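Gillau opens up its gripper software to outside testers
November 2020

After a long summer and an even longer autumn of fiddling, the small team behind Gillau has put the first public version of its software in front of people who did not write it, and by all accounts they have been enjoying themselves. Gillau is a set of tools for recording, cleaning up and replaying the movements of hand-held grippers, so that a robot arm can later be taught to do the same small jobs a person has done at a table. The new release, which the team is calling Salazar (all of their releases get a name, and there is apparently a list somewhere), can be downloaded from the project page by anyone who signs up as a tester.

We have followed Gillau in this newsletter since April, when it was little more than a handful of scripts and a very hopeful read-me file, so it was a pleasure to spend an afternoon at the workshop in Flirkevby and see how far it has come.

The heart of the release is a new way of working out where the gripper is. Older versions leaned heavily on the picture from the camera on the tool, matching points from one moment to the next and building up a path from them. That works very nicely over a cluttered table and much less nicely over a plain one, where there are only wood grain and reflections to hold on to. Every tester we spoke to had a story about a path that wandered off by itself.

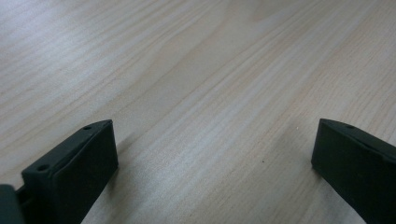
Zbigniew Śliwiński wrote most of the tracking code and has plainly thought about very little else this year. He explained that Salazar now keeps a running score of how much it trusts the camera, and when the score drops it gives more weight to the motion sensor until the view improves. The change between the two used to cause a small jump in the recorded path, and smoothing out that jump took him the better part of two months.

"I had a folder of 198 recordings that went wrong in the old version," he told us over a very welcome pot of coffee. "I ran them again every Friday night and went home. For weeks I did not want to come in and look."

The folder is now part of the automatic checks, and no change to the tracker is accepted until all 198 have been run through it. He is quite happy for testers to send him more, the more awkward the better, and there is a new "Report this path" button in the viewer which bundles up the recording with the settings that were used.

Wood grain has its own page in the manual, which we thought was rather sweet. Fine lines that all run the same way look very much like one another to a piece of software, and the tracker can slip sideways along them without noticing. Salazar looks for this kind of repeated pattern and marks those points as less reliable. You can switch the marking on in the viewer, where doubtful points turn from green to grey, and it is surprisingly hard to stop watching once you have started.

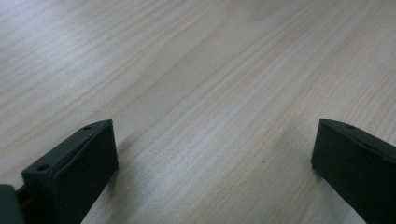
Glare gets a similar treatment. Bright patches are masked before any matching is done, and the mask is saved with the recording so that anyone training a model later on can see what was left out. Aileen Cruzado, who looks after the viewer and the manual, pushed hard for this. She wanted people to be able to open an old recording months later and understand every choice the software had made along the way, without having to ring up the person who made it.

Her other big job has been the finger width reading. Gillau works out how far apart the fingers are from the camera view alone, and this needs a short calibration at the start of each session: open the gripper wide, close it fully, then do that 3 times at an easy pace. The software finds the fingertips, draws a line between them and asks you to agree. Earlier versions were upset by worn padding, as a ragged edge gave a slightly different answer from one moment to the next. The new one fits a line to the whole block and lets the odd rough bit go by.

She has also added a setting for things that stand close to the fingers without being held. The old labelling step was far too keen to write "grasp" whenever an object came near a pad, and people were spending their evenings putting it right by hand. Now the gap between the fingers has to close and stay closed before the label appears. If you preferred the old behaviour, and one or two did, it is still there under Advanced.
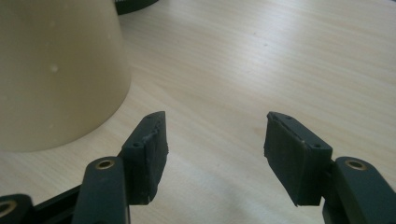 Two hands at once

The part that drew the most interest from visitors was the two-handed mode. Each gripper makes its own recording, and the two then have to be lined up in time and placed in the same space, so that the software knows where the left hand was when the right hand was doing something. Salazar does both in one step after the session, and a third view from head height can be added to help it along. On the workshop computer, lining up 100 paired recordings is an overnight job, and Zbigniew hopes to bring that down with the next release.

The planner has been tidied too. It takes the finished paths, checks whether a chosen arm could reach them all, and highlights any stretch where two arms would get in each other's way. Support for the Unidis arm controller is included from the start, and others can be added with a short settings file. We were shown one being written from scratch, and it was done before the coffee had gone cold.
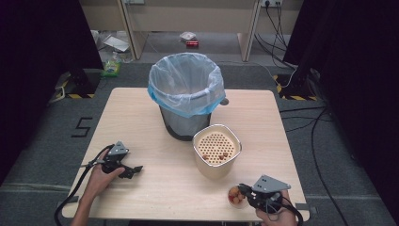 Two hand-held grippers at the table, the right one over a small clear bowl.

Tester places are limited to 500 for this first round, mainly so that the two of them can answer every message themselves, which they have promised to do. Sign-up is through the project page, and you will need a gripper with a camera fitted to record anything new, although a set of ready-made recordings is supplied for those who would just like to try the viewer. Aileen asks that people read the calibration page before writing in, and adds that corrections to the manual are every bit as welcome as bug reports.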